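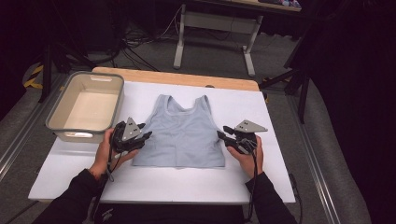
Week 7 notes: comparing hand-held grippers on cloth
Wednesday, March 6, 2024

Hi everybody. These are my notes from the first half of the gripper unit, cleaned up a little (only a little, sorry!) so you can use them in lab. Gisela Ledesma is running the bench sessions and she has her own sheet on the cables, so read hers too before you touch anything.

Where we left off
Last time we talked about rigid parts: blocks, cups, the gearbox covers everyone got sick of. A rigid part has a pose, you grab it, the pose comes along with you. Cloth doesn't play that way. Pick up a tank top by one corner of the hem and the rest of it does whatever it likes, and now your nice picture of where everything was is out of date. I spent a whole evening on this with the Darkberg fingers and mostly learned that I'm impatient.

So for this unit we're using garments on the white table, and we're using two grippers at once, one per hand. You hold them yourself. The gray triangular plates on top with the dark dots are the markers, and they're how we follow where each gripper is and which way it's pointing. Keep your sleeves and your wrists out from between the plates and the cameras. I lost half a take to my own elbow.

The two sets of fingers
We have two to compare, and I want you to try both before you make up your mind.

Darkberg. Stiffer fingers, narrow tips. They're great at getting under a hem, and I like them a lot for straps. They're also very good at grabbing the table covering along with the shirt, so watch your angle. Come in low and nearly flat, close slowly, then lift a tiny bit and check what you've got before you go anywhere.

Triltness. Softer tips with more give. Much kinder on thin knits, and you can be sloppier on approach (I am). The trade is that you get less feel for how many layers you're holding. On a top lying flat you can easily want the front layer and come up with front and back together.

I go back and forth on which one I prefer! On Monday I'd have said Darkberg, no contest. Then I tried a ribbed sock.

What to do in lab
Work in pairs, one person on the grippers and the other writing. The task is a plain fold and put away:

Lay the top flat, straps away from you, hem toward you.
Smooth the hem with closed fingers.
Grip at the two sides, low down, and fold the hem up toward the neckline.
Fold once more, side to side.
Lift with both grippers and place it in the bin at the back left.

Do 20 tries with one set of fingers, then switch and do 20 with the other. Swap roles whenever your hands get tired, but write down who was holding. People differ more than the grippers do, at least in the first session, and if you don't note it you'll be staring at a mess later.

For each try, write down: did the first grip hold, how many layers came up, did you regrip, did it end up in the bin. If the bin is where you keep bumping the left gripper, move the bin. Then leave it there for the rest of your tries, please.

A word on scoring
Don't just count successes. A fold that took five regrips and one that took none both end up in the bin, and if you score only the bin they look the same. Venkataraman's handout from the fall has a regrip score that I think is a bit fussy, but use it anyway so our numbers line up with last term's. The old runs are on the course drive in folder 2483.

Cables
Both grippers trail a cable toward you. Let them hang off your side of the table and don't let them cross. If you find yourself twisting, stop, put both grippers down, untwist, start the try again and mark it as a restart.

For next time
Bring your sheets, filled in. Read the Brelletero chapter on contact with thin materials, skipping the math in the middle unless you enjoy that kind of thing. In April we put the same fingers on the arm, and you'll want your hand-held numbers next to you when we do.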